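3. 机の上の「とりあえず」を観察する

3.1 きっかけと調査の場所

この節では、共有の作業机に物がどう置かれ、どう片づいていくのか(あるいは片づかないのか)を、私の観察ノートをもとに書いていきます。論文なのに「私」がたくさん出てきますが、自分も毎日使っている机の話なので、そこは隠さずにいきたいと思います。

調査の場所は共同工房Neltuverです。部品の修理をする人、模型を作る人、書類を広げるだけの人が出入りしていて、机は決まった持ち主なしで使われています。協力してくれた利用者は13名で、観察期間は12週間でした。最初はもっと短く終えるつもりだったのに、見始めると面白くてやめられなくなってしまったんです(共同研究者のPei-shan Chuangには、途中で二度ほど「まだやるの?」と聞かれました)。

先行研究の章でも触れたとおり、机の散らかりはこれまで、作業効率を下げるものとして扱われることが多かったと思います。でも私が気になっていたのは効率のほうではなくて、種類の違う物がどうして一枚の天板の上で隣り合うのか、という素朴なことでした。道具と食べ物は家ではだいたい別の引き出しや棚にしまいますよね。ところが作業机では、この区別があっさりゆるみます。ノートを読み返していて、いちばん線を引いた箇所もそこでした。

3.2 「列」と「島」

観察ノートを整理するうちに、私は配置を二つの言葉で呼び分けるようになりました。一つは「列」で、縁に沿って物が並んでいる状態。もう一つは「島」で、同じ種類の物どうしが近くに集まっている状態です。どちらも厳密な定義から始めた言葉ではなく、Aled Hughesと写真を見ながら話しているときに口をついて出たものでした。あとから基準を決め直していて、「列」は机の一辺に沿って異なる種類の物が三つ以上並ぶ場合、「島」は用途の同じ物が手のひら一つ分より離れずに置かれている場合としています。

たとえば図4の机には、列も島も両方あります。奥の縁に沿っているのは小さな白いボトルやお菓子らしい青い袋で、種類はばらばらです。一方、ドライバーは三本とも軸を左に向けて平行に置かれています。私はこういう向きのそろい方にとても弱くて、見つけるたびにノートに丸印をつけてしまいます。

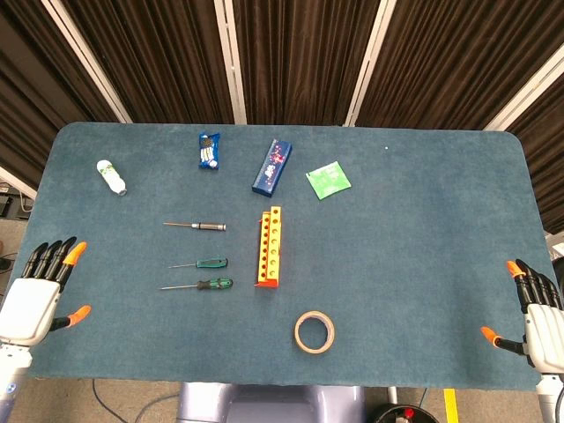
図4 青緑のフェルト張りの天板に見られる「列」(奥の縁)と「島」(中央左寄りのドライバー)。

島のほうは、わりと説明がつきやすいと思っています。同じ作業で使う物は同じ手が届くところに置かれやすく、握りを同じ側にそろえておけば、次に取るときに迷いません。図4のドライバーは細い精密用が一本、握りの太いものが二本という組み合わせですが、太さが違っても置く向きは一致しています。すぐ右にある黄色い穴あきのラックを島に含めるかどうかは、実はかなり揉めました。Pei-shanは「ドライバーを立てるための物なら同じ島でしょう」と言い、Aledは「立っていないのだから別」と言うんです。私はどちらの言い分もわかるのですが、写真だけでは用途を決められないので、集計では保留にしました。保留の多さが気になる方もいるかもしれませんが、ここで無理に決めてしまうと、あとの分類が全部ずれていくので……。

列のほうがずっと手ごわい相手です。図4の列には、ボトルと青い袋のほかに、濃紺の箱と、ひし形に傾いた鮮やかな緑の小袋が入っています。用途で束ねようとしても、うまく束になりません。共通しているのは、縁に近いということくらいです。利用者のMusyoka Okothさんは聞き取りのなかで、「奥に置くのは、捨てるほどじゃないけど今は使わない物」と話してくれました。この「捨てるほどじゃない」という言い方が大好きで、論文のタイトルにしようとして共著者全員に止められました。

3.3 空いているところの話

物の話ばかりしてきましたが、空いているところも見逃せません。図4の天板は右側が大きく空いていて、白い小さな点のようなものがひとつあるほかは、フェルトがそのまま見えています。手前寄りにはベージュのマスキングテープが一巻き、平らに寝かせて置かれています。列とも島とも呼べない、いわば一人きりの物です。私はこれを「離れ」と呼んで、別に記録しました。

記録を始めてみると、離れになりやすい物には傾向がありました。Neltuverで多かったのはテープ、消しゴム、カップの類です。どれも、いろいろな作業の合間にちょっとずつ使う物ですよね。特定の作業の仲間に入りにくい物ほど、机のなかで居場所がふらつくのではないか、というのが今のところの私の見方です。ただし、観察した配置のうち離れをはっきり判定できたものは20例しかなく、これで一般化するのはさすがに気が早いと思っています。

空いた場所を利用者がどう感じているかも聞いてみました。Dalva Araújoさんは「空きは取っておくもの」派で、机の半分が見えていないと落ち着かないそうです。Cadi Watkinsさんはその逆で、空きを見ると何か置きたくなると笑っていました。同じ机を使う二人がここまで違うのですから、配置の写真から片づけの上手下手を読み取ろうとするのは、やっぱり危ないですね。

3.4 判定で迷った点

最後に、迷った点を残しておきます。まず、天板の色や手触りの影響は調べられていません。フェルトの上では物が転がりにくく、横に寝かせたボトルも落ち着きやすいはずですが、硬い天板との比較は今回していません。次に、寝ている物と立っている物を同じように数えてよいのかという問題があります。倒れたのか、そう置いたのかは、静止した写真からは区別できませんでした。そこで判定表には姿勢の欄を設け、理由の欄は作らないことにしました。

向きの記録は、左右と奥手前の四方向に、斜めを足したものを使っています。緑の小袋のような傾いた物は、はじめ「その他」に入れていたのですが、ほとんどの机で「その他」がふくらんでしまい、途中で斜めを独立させました。変更前の記録もすべて付け直してあります(冬の長い夜の、なかなか楽しい作業でした)。付け直しの手順と判定表の全項目は付録に載せています。

関連する論文
・共有棚における「仮置き」の持続:Waroでの聞き取りから
・道具の向きと持ち替え動作に関する小規模観察
・工房Mathiasの引き出しはなぜ閉まらないのか
・食べ物と文具の隣接:作業机の写真日記調査
・片づけの語彙集 Arness版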